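Flokier Pair
Hand-held demonstration grippers, sold as a set of two

The Flokier is for people who want to show a robot a task by doing the task. You hold one gripper in each hand, squeeze, and the cameras on the tools record what the fingers did. The maker, Bravik, says anyone can learn it in minutes. Picking up a block, sure. Cloth took our new operators most of a day, and we still throw out a share of what they record. 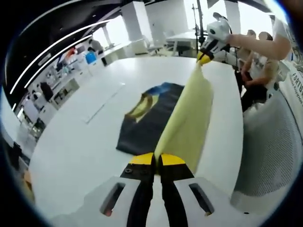

Okico Soft Goods Team

Lifting a garment by two points is where a pair earns its price. One tool can drag a shirt across a table, but it can't hold a hem and a corner at different heights. We compared the Flokier with our older Matić remote-control arms. Over a week of folding we kept 579 demonstrations from the hand-held pair and 106 from the arms. Bravik's brochure promises a bigger gap than that. It also doesn't count the ones you delete.

Weight per tool: 579 g would be nice. Ours came in heavier, and wrists notice by the afternoon.
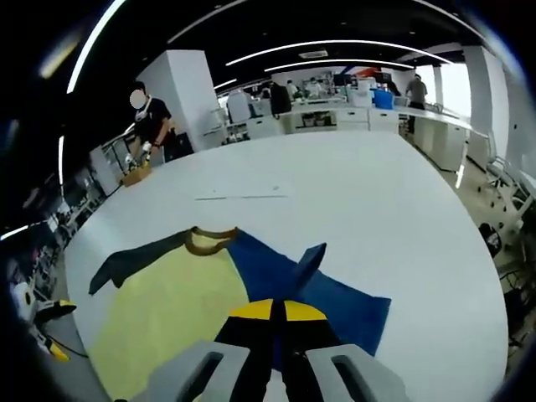

Flattening and pressing are harder to judge. The tool doesn't report how hard you push, so a light pat and a firm one can look much the same in the data – and a robot trained on both will do something in between. Write down a rule for your operators before you start.

Fingertips are a wear part. Budget for a change every 200 sessions, whatever the manual says. A spare set costs $19.

Lending: in-house only, one week at a time. The second pair is out on loan until May.

Page checked Fri 6 January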